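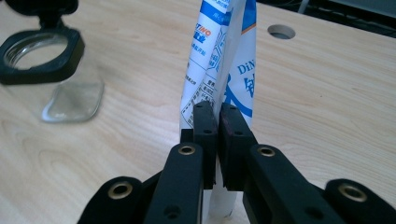 July, a little after 10 at night

Card 1096 is here!! I came home from the late shift, saw the corner of it sticking out of the mailbox, and read it standing on the porch with my bag still on my shoulder. It's from a ferry town called Brorholm, which I had to look up, and the stamp is a gorgeous little lighthouse with a cancellation mark that missed it almost completely. Whoever wrote it works in a bakery and says the harbor smells of tar in summer and that I should come and see. Maybe I will! I've never wanted to visit a place so much on the strength of four sentences.

I should write down how the numbering works because I always think I'll remember and then I don't. Every card that comes gets a pencil number in the bottom left corner of the back, very small, and the same number goes in the green ledger with the place and the date on the postmark. If I can't read the postmark I put a wavy line. There are far too many wavy lines in the 700s, that was the winter everything came through the sorting office soaked.

The ledger is almost full, by the way. I have 11 pages left. I went into Josari on my lunch break to see if they still carry the same one and they do, only the green is different now, more of a pea green, and the ruling is a hair wider. I stood there for ages with it in my hand. In the end I bought it, and a new 2B pencil too, and then on the bus I was so happy about it that I nearly missed my stop. A fresh ledger! I won't let myself open it until the old one is done.

Good mail this month altogether. The Karppinen set came, the one with the mushrooms, which I'd been chasing since spring. They're from the seventies I think, printed on that thick creamy board that takes ink so well, and the chanterelle one is so good I can't bring myself to send it. The other ones will go out. I do believe cards should be mailed. A card that never gets a stamp is a bit sad, even a pretty one, and I say this as a person with a shoebox full of them under the bed (the chanterelle will be going in there, I know, I know).

Wrote six replies tonight at the kitchen table with the window open. I'm getting faster, and my handwriting is getting worse. I tried the trick of writing the address first so I don't crowd it at the end, and it works so well that I'm cross I didn't start years ago. The one to Brorholm took the longest. I wanted to tell them about the creek and the heron and the street fair, and there's only so much room, so I went up the side and around the top and finished upside down next to the stamp. I hope they have patience. I used the picture of the old grain elevator, the one with the pink sky.

Postage is up again, so each one overseas hurts a little more than it did. I worked out that around 40 cards a year is what I can manage without feeling it. I have never once stuck to that.

Things to do before the weekend: get more international stamps, the round ones if they have them. Ask at the front desk whether anyone wants the Gokine calendar when the year's over, because the train pictures on it would cut down perfectly to card size and I've been eyeing May since May. Find the good ruler. Write back to the lady with the windmills, who has been waiting since Easter and deserves a long one.

It's cooled off at last and the crickets are going like mad. I've propped the lighthouse against the lamp so it's the first thing I see in the morning. Going to read it one more time and then bed.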